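# Equipment round: what we are asking for and in what order 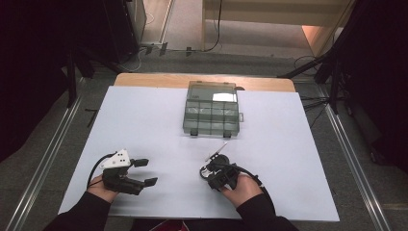

*Hand-held grippers at the board, compartment box open.*

The equipment request for the manipulation work goes in at the end of January. This item sets out what is on it, what was taken off, and what the other groups sharing the budget line need to send us before then. Comments on an earlier draft came from Hidayah Nasution and Cyprian Wasilewska, and most of them have been used.

## Where we stand

The present method is that a person wears or holds a pair of grippers and does the task by hand, with the motion recorded. No arm is tied up while this goes on. The small-parts tasks, with compartment boxes and hinged lids, take the most sessions and will go on doing so through the spring. They also produce the most wear on the finger pads, and pads are the item we have run short of twice.

The arm itself (the Casar unit) is used for playback and testing only. It is booked for a little under half the working week. A second arm was on last year's list and was turned down. We are not asking for it again in this round. Jadwiga Kozłowski went through the booking sheet and could find no week in which two groups needed the arm at the same hour and could not move. If that changes once the drawer and cupboard tasks begin, the request can be made mid-year from the reserve.

## The list

In order of priority:

1. **Second pair of hand-held grippers, Rirkeck pattern.** Same finger geometry as the pair in use. Recordings from the two pairs can then go into one set without conversion.
2. **Spare finger pads.** Flat rectangular type only. The curved type was tried and went back.
3. **Cable sets, with strain relief at the gripper end.** Quoted by Makhubela in two lengths. We want the longer one.
4. **Replacement work boards, white, matt finish.**
5. **Storage licence for recordings, Skekis, one further year.**
6. **Stand and clamps for a second work position.**

Items 1 to 3 belong together. If the grippers are approved and the cables are not, the second pair will sit in its case, as happened with the force sensor.

## Costs

The gripper pair is quoted at 2000 euros, including calibration but excluding delivery. The pads and cable sets together come to 800. Boards, stand and clamps are roughly 600, depending on whether the clamps can be taken from stock. Przemysław Wilczyńska is checking the stock list and will confirm by email.

The Skekis licence is paid from the computing line and is listed so that it is not forgotten. Its renewal falls in the same month as the equipment order, and last year the two were approved by different people who each assumed the other had dealt with it. Access lapsed for several days. Leokadia Ostrowski now holds the renewal notice and will raise the order herself.

Delivery from Rirkeck was charged separately last time and had to be found from consumables. It should be entered this time as its own line. The form has no field for it, so put it under "other" and repeat the quote number.

## Running costs

Several requests last year gave a purchase price and nothing else. The form now has a box for yearly running cost and it will be sent back if left blank. For the grippers, the figure should cover:

- pads
- cable replacement
- recalibration after any drop or change of mounting plate
- operator time

Operator time is the largest of these by a good margin. A session at the board needs one person wearing the grippers and, for the small-parts tasks, a second person to reset the parts between takes. The resetter can cover two positions if the tasks are of similar length. That is the main argument for the stand and clamps in item 6, and it should be written into the justification in those terms. "Increased capacity" on its own was queried last year.

Please do not put operator hours down as free where the person is already on the payroll. Use the standard rate.

## Compatibility

Three points were raised on the earlier draft and are answered here.

*Mounting plates.* The new pair will come with the revised plate. Its dot pattern is not the same as the old one, and the tracking software has to be told which plate is in use. Cyprian has written a settings file for each. Label the cases. Do not swap plates between pairs to get through an afternoon.

*Connectors.* The cable sets quoted by Makhubela use the locking connector at the gripper end and the plain one at the recorder end. Our recorder takes both. Anyone planning to use the grippers with a different recorder should check before the order goes in, as the adaptors are not included in the quote and take several weeks to arrive.

*Boards.* Glossy board was suggested because it is easier to wipe down. Clear and translucent plastic parts already give strong reflections under the overhead lighting, and a glossy surface adds to the problem. We are staying with matt.

## Taken off the list

The wireless version of the gripper has been removed. The cable is a nuisance when reaching across the board, and everybody who has used the grippers has said so. The battery version is heavier, though, and Hidayah's trial with the loan unit gave dropped samples whenever both hands were recording. The supplier says this has been dealt with in newer firmware. We would want to see it on our own tasks first and have asked for another loan in the autumn.

The powered parts feeder has also gone. It would reset loose parts without a second person, but only parts of one kind, and it cannot close a lid. At the quoted price it would replace a small share of resetting time on one task.

The height-adjustable table has been moved to the furniture budget, where it should have been from the start.

## What we need from you

Groups that expect to use the second pair should send Jadwiga the following before the form is closed:

- tasks planned, with expected sessions per month
- whether a resetter is needed
- recorder to be used, if not ours
- any parts or containers to be bought specially

Estimates are acceptable. A nil return is also useful, and saves a reminder. Small containers and parts can normally go through consumables, and need not wait for this round unless a large quantity is wanted at once.

If you intend to borrow the pair for work off site, say so now. Insurance for equipment leaving the building has to be arranged at purchase and costs more if added afterwards.

## Timing

Once the form is approved the gripper order will be placed first, as it has the longest lead time. Cables and pads follow when the gripper delivery date is known. The boards can be bought locally at any point. Calibration is done by the supplier before dispatch, but a check on our own board will still be needed on arrival, and one morning of arm time has been set aside for the playback test.

The present pair stays in service throughout. It is due for new pads and will be out of use for part of a day while these are fitted. Przemysław will put a note on the booking sheet.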